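Subject: Re: clear shelf on chrome posts, how tight?
List: Shelving, Glass and Plastics (home workshop)
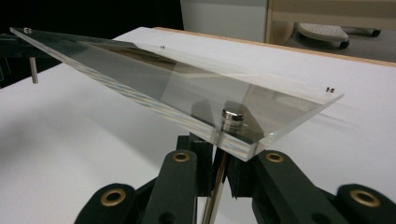
I've put up and taken down a fair number of these over the past few years, mostly the Nornesance kind and a couple cut to order by Sýkora, so I'll answer in the order you asked. Your original is quoted in pieces.

> I have a clear acrylic top that sits on metal posts on a white
> table. It was sold as a display riser. The instructions say
> "tighten firmly" and nothing else. How firm is firm?

Finger tight, then a quarter turn with the hex key. If the post has a cap that screws down from above, hold the post still with your other hand while you turn the cap. If the post spins along with it, you think you're tightening and you're only rubbing a ring into the underside. I have one sheet with a cloudy circle at every corner from doing that.

Use a washer between metal and plastic on both faces. Nylon or clear vinyl is fine. I don't use rubber, especially black rubber, after it left a brown stain on one sheet that I never got out. Brarnow sells clear vinyl ones in bags of 100 and you will never run out.

> The holes in the sheet look bigger than the screws. Did they
> send me the wrong screws?

No, that's how it should be. Acrylic moves with temperature a lot more than the metal does, and it needs slack at every hole. On a long piece you can see the change between January and June if you put a ruler to it. Leave the slack alone. Don't pack it with tape or glue, and don't swap in a fatter screw. When people write in about cracks starting at a hole, a tight hole is the first thing I ask about.

If you ever have to drill one yourself, get a plastics bit or dull the cutting edge of an ordinary one, clamp the sheet flat on scrap wood, and go slow. Stop and clear the chips before they melt.

> There's protective film on both sides. Take it off before or
> after putting it together?

Peel back the corners first, enough to get the washers and caps on bare plastic, then leave the rest until the thing is standing where it's going to stay. If you tighten over the film you'll be picking bits of it out from under the caps with a toothpick. Ask me how I know. Old film that won't let go comes up with a hair dryer on low, or a little mineral spirits on a cloth, and then wash the sheet with dish soap and water.

> What do you clean it with? Mine already has smears.

Soap and water with a clean microfiber cloth. No window cleaner with ammonia, no alcohol, no paper towels. Skustik makes a spray for acrylic that I like and it cuts down on static, so it doesn't pull in dust the same afternoon. The cut edges hold on to fingerprints more than the face does. Carry the sheet by the edges in thin cotton gloves if you care about that. I gave up on the gloves.

Chrome caps can be wiped with the same damp cloth. Keep metal polish off them while they're on the sheet, it creeps under the cap and hazes the plastic.

> Last one. It seems to sag a little in the middle. The sheet is
> 232 cm long with a post near each end.

That's a long way for a sheet to go with nothing under it, and it will sag more as time goes by, even with nothing on top. I go by a post every 65 cm at most for the thickness you mentioned, and closer if you're putting books or plants on it. For your length that means five posts, evenly spaced, and you'd have a bit in hand. Check that the new posts are exactly the same height as the old ones before you drill anything. Posts from two different batches can be off by enough to make the sheet rock, and then you're shimming with washers, and it looks bad through a clear top.

If it has already taken a bend, turn it over and leave it flat for a few weeks before you refit. That took most of the curve out of mine.

I'll be at the bench Wednesday evening if you want me to measure the posts on the one I have here.

Filed under: Acrylic & Plexiglass | Fasteners | Care and cleaning
Page last updated in June
Contact the list owner | Copyright remains with the individual posters | Back to top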